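Dong-hyun Cho has a client at two, so we talk fast. He opened Ballov, his skin and brow studio, with 2 chairs and a loan. "Too many products," he says of the early days. "Everyone left with a bag."

Now it's one cleanser, one cream. Both from Skesutham.

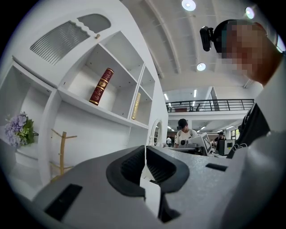 White shelving, a dark red book in one of the cubbies.

Facials run 20 minutes longer than they used too. "People want to lie down — so let them."

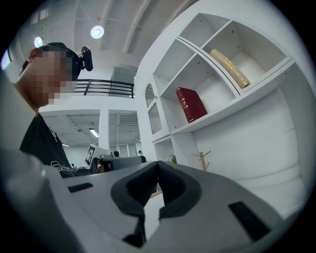

And peels? Only in winter, he says. "January is perfect. Low sun, nobody's at the beach." He won't do them on a first visit. Bookings open at noon, walk-ins for brows only.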